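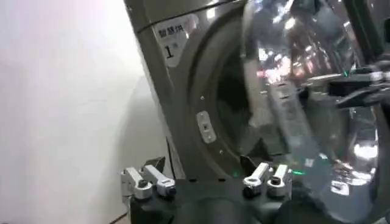
4. How the denial traveled

4.1 What was collected

The material is 300 messages from four public discussion groups in Zundurport, all from the 13 weeks before the council vote on the water contract. 200 of them come from people who gave Balogun ward as their home area. The rest either gave another ward or gave nothing. Private groups left out. So were messages that were only a link, unless someone answered them, in which case the link and the answers were coded as one thread.

The trigger is well known locally but needs stating. In November a message went round saying that Prota, the larger of the two parties on the council, had already promised the contract to Watex and that the vote was a formality. No source given. The message had a picture of a letterhead in the first version, and in later versions just the text, often retyped, with small changes. Prota put out a denial on its own page the same evening. Watex said nothing for several days and then put out a short notice that it had "submitted a bid like any other bidder."

We do not try to settle whether the original claim was true. Not the question here, and the tender papers were not open to us when this was written. What we look at is the denial: who passed it on, in what shape, and what people did with it.

4.2 Coding

Each message got one main code – repeats the claim, repeats the denial, asks, jokes, changes the subject. A second code was added where the writer said something about trust, either in the party, the company or the local paper. Coding was done by two readers working apart, who then met over the cases where they differed. Most differences were about jokes. A line such as "sure, and my uncle owns the reservoir" can be read as a repeat of the claim or as a joke about the people repeating it, and without knowing the writer there is no clean way to tell. These were kept as jokes. A stricter reader might move some of them and the joke category would shrink, the claim category would grow a bit.

We followed the scheme in Msimang's earlier work on ward meetings, with one change. Nokuthula Msimang treats a question as neutral. In our groups it was hardly ever neutral. "Has anyone seen the letter?" was asked by people who had plainly seen it, often in the same thread, and it worked as a way of putting the letter back in front of everyone. So questions were split into open and pointed. The split is rough and the two readers disagreed here too, though less then on jokes.

4.3 The denial in the groups

The first thing to note is that the denial rarely traveled alone. People who shared it shared the claim with it, usualy on top, because the denial makes little sense without it. For a reader who had missed the first round, the denial was how they heard of it. Several messages say so outright: "didn't know about this until they denied it." Press officers know this problem and the usual advice is to answer without repeating. Prota's text did not do that. Its first line restated the claim in full and only the third line said it was false.

Second, shape. The party's statement was long, and what moved through the groups was cut down. The most common short form kept the words "no promise was made" and dropped everything after. The dropped part explained how bids are opened and who sits in the room, arguably the only part that gave a doubtful reader something to check. We found it whole in just a handful of messages, mostly from people who also posted council agendas and are, on the evidence of their other posts, regular followers of council business.

Third, family. This was not something we set out to look for. Relatives of council members were drawn in early, by name in two of the groups, and asked to say what they knew. One answered and was then quoted for days as if she spoke for the party. She did not, and said so, and her second message was passed on much less than her first. We have left out names and any wording that would lead back to her. It does raise a point for the literature on local office, where it is mostly assumed that the office holder is the one who gets questioned. In a town of this size the household gets questioned too.

4.4 Balogun ward against the rest

Messages from Balogun were more likely to carry a trust code. Also more likely to mention a bill, a burst pipe, a day without pressure. The contract was a practical matter there in a way it was not elsewhere, and writers moved fast from the rumor to the state of the street. A typical thread starts with the letterhead, gets two or three replies on Prota, and then goes over to who has water and who has not. By the end nobody mentions the contract.

Outside the ward the threads stay on party politics for longer and are sharper in tone. More jokes as well. We would not read too much into this, the number of messages with no stated ward is large and some of those writers probably live in Balogun.

The local paper hardly appears. Its one report on the denial was linked, answered once, and then dropped out of sight. Writers who mention the paper at all mention it as late.

Figure 1. Front-loading dryer with a number label at the upper left of its front face.

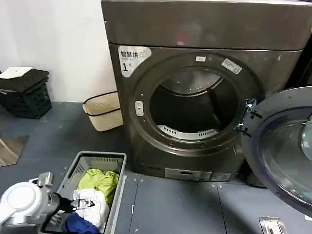

4.5 Limits

Public groups only, so the talk that matters most may be missing. Deleted messages are a gap as well. We saw replies to posts that were no longer there and coded the replies, but could not code what they answered. The final check of the archive was made on 16/01/2021 and anything removed before that date is lost to us.

Ward is self reported. People move, people fib, and a few accounts gave two different wards in two groups. Those were placed under the ward given first.

There is also the matter of the retyped versions. Where the wording had changed we still treated it as the same claim, even when a later version swapped "promised" for "sold," and that is a stronger charge. A study of the wording alone would want to keep these apart. We plan to go back to them once the minutes of the tender meeting are released, and to set the versions side by side with what the minutes say – for now they are listed in the appendix in order of first appearence.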